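4.2 Língua de instrução e adesão declarada

A leitura mais repetida da reforma de Clonham sustenta que a introdução de uma segunda língua obrigatória a partir do 6.º ano foi bem recebida pelas escolas. Os dados em que assenta essa leitura merecem reserva. Dos 738 questionários devolvidos em março, a maioria foi preenchida pelas direções, e a pergunta decisiva admitia apenas concordância total ou parcial. Não surpreende que a discordância esteja ausente dos quadros publicados.

O relatório Bhuiyan corrige em parte o problema, ao incluir entrevistas em 14 escolas, mas a seleção coube às próprias autoridades distritais. Em Etden, onde a língua materna da maior parte dos alunos difere da oficial, não foi visitada nenhuma escola - omissão que os autores remetem para uma nota de rodapé.

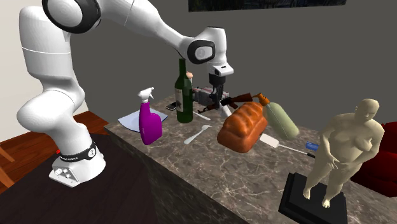
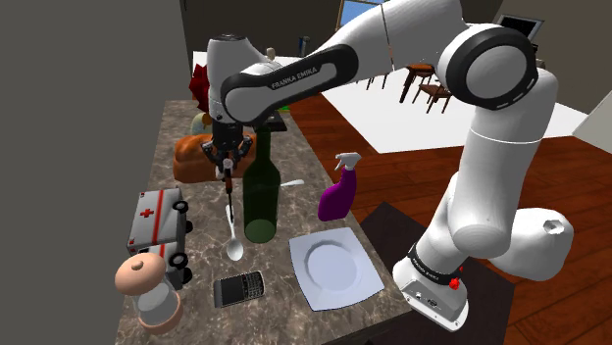 Figura 3. Braço robótico branco junto a uma bancada com objetos, em ambiente simulado (duas vistas).

Também o argumento da carga horária nos parece frágil. Afirma-se que as 28 horas semanais se mantiveram e que, por isso, nenhuma disciplina saiu prejudicada. Ora, um total constante nada diz sobre a sua repartição. Nos horários que pudemos consultar, o tempo da nova língua foi retirado às expressões e à história local, quase sempre sem registo em ata.

Resta o programa Kiketine, citado com frequência como prova de que a formação de docentes acompanhou a medida. O programa certifica presenças; não avalia a competência linguística de quem o frequenta. Tomar o número de certificados como indicador de preparação - como faz a versão revista da proposta - é supor aquilo que se devia demonstrar. Na secção seguinte retomamos os dados de Etden, com as limitações já assinaladas em 3.1.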